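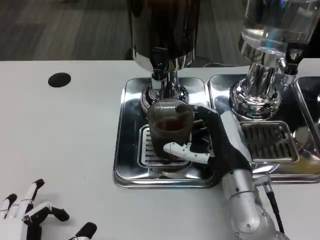 Notes on the drink-serving demonstrations, 2025-05-31

The drink-serving task was added to our teleoperation schedule in January, and the set now contains 737 accepted demonstrations. This post records the procedure in its present state and the changes adopted at Farutby.

Each demonstration is performed by a single operator using the Vileo glove pair. The right hand holds the mug under the spout. The left hand remains on the table, palm down, until it is needed. Operators are asked to keep the left hand still during this period, as small glove movements otherwise enter the recording as intended actions.

Grip has required the most correction. A faceted mug gives the fingers some purchase, but the thumb must be placed low on the body of the mug. Demonstrations with the thumb near the rim were rejected at review – 17 of them in the first week alone. The operator guide now specifies thumb position before any other instruction.

Fill level is left to the judgment of the operator. A partial fill is acceptable and is preferred for dark drinks, where the surface is difficult to read in the head view against a brown mug. The chrome bases and steel trays also produce strong reflections. We considered covering them and decided against it, as a policy trained on matte surfaces would be of little use in an ordinary breakfast room.

The cable along the right forearm should be checked before each session. Grímsdóttir has supplied a shorter replacement, which will be fitted before the next block of recording.

The target for the task remains 3000 demonstrations. The clear-drink dispenser on the right will be introduced in the second half of the set.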